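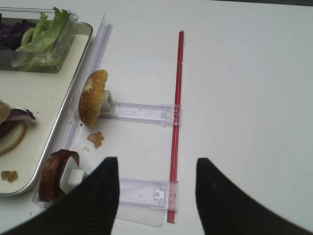 Kaushik, version 2: a contact-segmented training package for wrist-camera manipulation

Reviewed by Younes Hegazy
3/17/24

Kaushik is a training package for imitation learning on arms with a camera at the wrist. It takes recorded demonstrations, splits each one at estimated contact changes, and trains one policy on the resulting segments with a short history of segment labels as an extra input. Clevcombe maintains the code and sells support for it. Version 2 replaces the hand-tuned contact thresholds of the first release with a learned detector that reads gripper effort and image features together.

I tested it at Stendwood, on our own arm, with the food fixture task we use for most policy comparisons. The fixture is from Vivow. It was chosen long before Kaushik arrived, and the package was not tuned for it by the vendor. Clevcombe supplied a license key and answered two emails. They did not see this review before it was posted.

Task and data

The task is linked-slider manipulation. Two clear plastic arms are clipped to a red rod, so the operator, or the policy, has to move them as a pair against the clear rail. The white blocks at the ends of the arms carry the ingredients. A trial counts as a success when both blocks reach their marked travel, the ingredients are still mounted, and the gripper has released the fixture.

Two features of the task make it useful for this kind of review. Contact with the rod is intermittent, and a policy that drifts sideways during the push gets very little visual warning before it loses the rod. The ingredients also change how the blocks look without changing how the mechanism behaves. A policy that has latched onto the appearance of a bun will do poorly when the bun is swapped for something else.

We recorded 650 demonstrations. Nipon Inthanon did the teleoperation for nearly all of them, and the remainder were recorded by me with noticeably worse hand speed. I left mine in. Mixed operator quality is normal in a working lab and a package that needs clean data should be judged on what it does without it.

Installation

Installation is from a container. The documentation is accurate on the driver version and silent on the clock requirement, which cost me most of a morning. Kaushik expects gripper effort and image timestamps from the same clock. If they come from different clocks it does not fail. It logs one line at debug level and interpolates. The detector then places contact boundaries late, and the policy trained on them closes the fingers late as well. Check the alignment plot before training. The command for it is in the appendix of the manual and should be on the first page.

Data conversion is otherwise painless. The converter accepted our logs after a small edit to the field map, and it refuses files with dropped frames and names the file. Disk use during conversion is high, as the tool writes uncompressed intermediates and does not delete them.

Segmentation quality

The detector is the main reason to consider the package, so I spent the most time on it. I marked contact boundaries by hand on a held-out set and compared them with the detector output. Agreement was good on first contact and on final release. It was poor on regrasps, where the fingers open slightly and close again without leaving the rod. The detector tends to merge these into the surrounding segment.

For our task, merging is mostly harmless. For a task where the regrasp is the point, such as in-hand reorientation, I would expect it to matter, and the manual offers no parameter that separates the two cases. The minimum segment length looks like it should do this. Lowering it produced many spurious segments during free motion and left the regrasps merged.

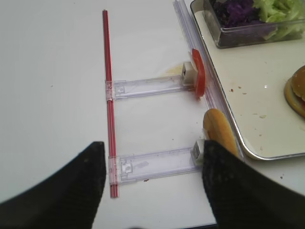

Does Kaushik need a second camera or a force sensor at the wrist?

It runs with one wrist camera and the effort signal that most electric grippers already report. A force-torque sensor can be added as a further input channel, and a fixed external camera can be added as a second image stream, but neither is required for training or for deployment. All of the results in this review used the wrist camera and gripper effort alone.

Evaluation

We ran 100 trials for each of two policies: the Kaushik policy, and the behavior-cloning baseline that ships in the same container. Both were trained on the same demonstrations with the same image encoder, the same augmentation and the same number of gradient steps. Trial order was interleaved. Start poses were drawn once and reused, so each policy saw every pose. The person resetting the fixture did not know which policy was next.

The Kaushik policy failed 8 trials. The baseline failed considerably more, and its failures were concentrated in one phase, the push along the rail after both arms had begun to move. A typical baseline failure went as follows. The fingers close correctly on the rod, the push starts, lateral error builds, and the rod works its way toward one fingertip. The policy continues to command forward motion after the rod has gone. It then completes a tidy release at the end of an empty stroke.

The segmented policy mostly stops in that situation. Loss of contact ends the segment, the label history changes, and the policy backs off and approaches again. I had assumed before testing that the gain would come from better first grasps. The logs do not support that. First-grasp success was close to identical for the two policies and nearly all of the difference came from recovery after lost contact.

To see whether the labels carried the effect, I ran an ablation with the boundaries left in place and the labels shuffled within each demonstration. Performance dropped back to the baseline level. Removing the label history and keeping only the current label gave an intermediate result. Clevcombe's own report makes the same claim about history length on a different task, and I can confirm the direction of it here, though not the size.

Ingredient swaps
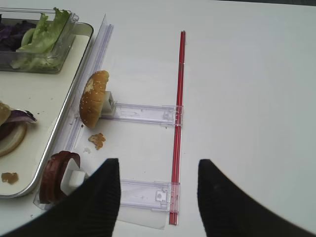 Generalization across ingredients is where the vendor's report is thinnest, so we tested swaps separately. The training set covered most of the pairings we keep on hand, and a few were held out. The Kaushik policy handled the held-out pairings with little loss. The baseline lost more, mainly on the lower arm. The wrist view suggests one reason. With the fingers spread, the left one covers part of the lower white block and part of the dark red slices mounted on it, along with the left end of the arm, while the bottom end of the red rod stays visible in the gap between the fingers. A policy that tracks the ingredient is working from a partial view there, and one that tracks the rod is not. Saliency maps for the two policies are consistent with this: the segmented policy puts its weight on the rod and the inner edges of the fingers. I treat saliency maps as weak evidence and would want an occlusion test before stating it more firmly.

Lighting was held constant throughout. Our white tabletop is unforgiving to cameras with automatic exposure, and I fixed exposure and gain before recording. Results under changing light are not covered here.

Runtime behavior

Inference fits comfortably on the workstation we use for control. The detector adds a small delay to each step, which the controller hides by executing a short chunk of actions open loop. Chunk length is exposed as a parameter. The default is too long for a task with slip. Shortening it gave faster recovery and slightly rougher motion, and I kept the shorter setting for all reported trials, for both policies.

The deployment node has one defect that users should know about. If the effort topic stops publishing, the node holds the last value and continues. A stale effort reading looks to the detector like steady contact, so the policy keeps pushing. I wrapped the node in a watchdog that halts the arm. Clevcombe has acknowledged the report and has not given a date for a fix.

Limits of this test

One arm, one gripper, one fixture family. The demonstrations came almost entirely from a single operator, and the policy has clearly inherited his approach angle. The baseline is a plain one, and a stronger baseline with a longer observation history might close part of the gap. Inthanon has started that comparison and it will be posted separately with the raw trial logs.

Recommendation

Suitable for groups with wrist-camera data, a usable effort signal and tasks in which contact is lost and regained. The recovery behavior is a measurable improvement over the bundled baseline and the ablation ties it to the segment labels. For pick-and-place with clean grasps I found no benefit, and the added training time is hard to justify. Budget a day for clock alignment, add a watchdog, and shorten the action chunk before drawing conclusions from the first trials.

Price is per site, with academic terms on request. The license permits publication of results, including unfavorable ones.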